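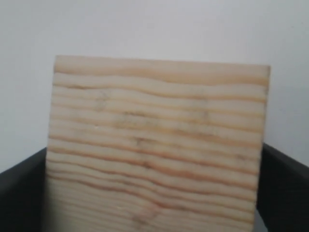

Dilruba Navaratnam wrote in after the last report to ask whether the evening groups were really reaching people who had never swum before, or whether we were mostly helping rusty swimmers get their laps back. Fair question, and one I'm very happy to answer, because the past two terms have been terrific for first-timers.

Progress report: Treviva Adult Learn-to-Swim
Prepared for the Hourani Fund
September 3, 2024

Who came

We had 68 adults enrol across the two terms. Of those, 21 told us at sign-up that they had never put their face in the water, and every one of them had done it by their third lesson (some with a lot of spluttering, and a fair bit of cheering from the next lane!). The rest were a mix: people who'd learned a bit as kids and lost it, a few who could float but not breathe to the side, and a small group of new parents who wanted to be able to get in the pool with their little ones.

So to Dilruba's point, yes, there are some rusty swimmers, and we've started steering them to the Saturday stroke group at Enlow. That frees up spots on weeknights for the beginners, where the waiting list is.

What changed this term

We moved the first two lessons entirely into the shallow end and dropped kickboards until week three. Jin-sol Na had been pushing for this and it has worked beautifully. People learn to stand up from a float before they learn anything else, and once they trust that, the rest comes much faster. Breathing drills now take up the first ten minutes of each lesson. We also shortened the group from eight swimmers to six per instructor.

Attendance held up better than in the winter term, when the change room heating at Nusard was out for a fortnight and we lost a few people we never got back. I rang all of them. Two have booked in for next term.

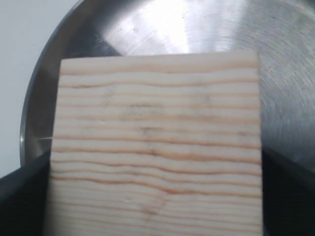

Money

The $3,000 for lane hire has been spent in full, all of it on the weeknight sessions at Nusard. Instructor wages came out of the main grant and are on budget. The line for printed handouts is underspent as most people preferred the text reminders, and I'd like your okay to move what's left to goggles. We lend out a lot of goggles, and we don't get them all back.

Where people have got to

The goal we set with you was a continuous 50 metres, any stroke, by the end of the second term. Plenty of the group got there and were over the moon about it. Others are swimming a width comfortably and want to keep going, so we've added a continuing group on Tuesday nights. I'd argue a calm width with good breathing is worth as much as a frantic lap, and I'd like us to record both next year.

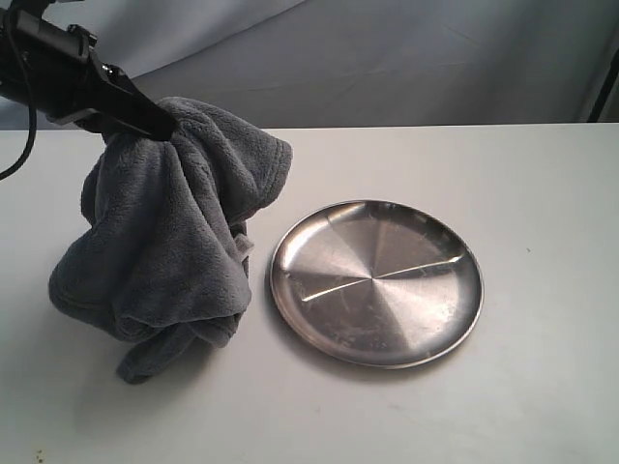
Cost is still the thing that stops people coming back, and it's often the small stuff. Togs, a cap, bus fare home after eight at night. We sent a one-page packing list to everyone before lesson one and it cut down the nervous phone calls a treat. Towels got their own line on it: a plush, shaggy grey one like this is lovely to wrap up in, but it bunches into a big heap and fills a small gym bag on its own, so we suggest a flat cotton one for anyone coming straight from work. The list also covers lockers (bring a coin) and where to wait for your instructor.

Next term

Enrolments open in two weeks. Still to sort out:

A second instructor for the Tuesday continuing group
Confirmation of the January lane bookings at Nusard
A women-only session, which was requested over and over on the feedback forms
Your decision on the goggles money

If anyone from the Fund would like to visit, week four is a great one to see. Just let me know beforehand so I can put your name down at the front desk.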